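# 4 Learning from Hand-Held Grippers

A robot can learn a household job without being present while the job is shown. In the method covered by this chapter, a person carries a gripper in each hand and does the work directly. Printed markers on the grippers let software recover the path of each hand. Uddin and Paul collected 1,083 demonstrations this way in Visville homes, 15 of them at each bathroom basin. We begin with their labelling rules, then ask how much the trained policy loses when the basin is one it has never met.
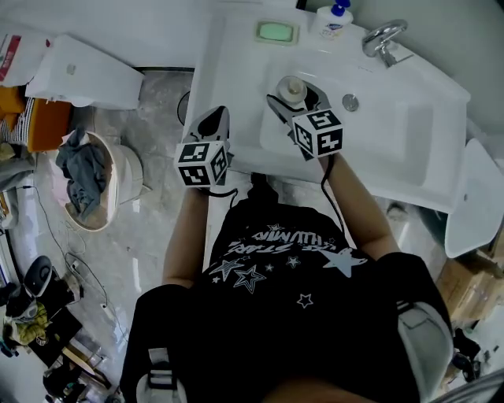 *Photo: Chathurika Seneviratne. Gripper at a drain stopper.*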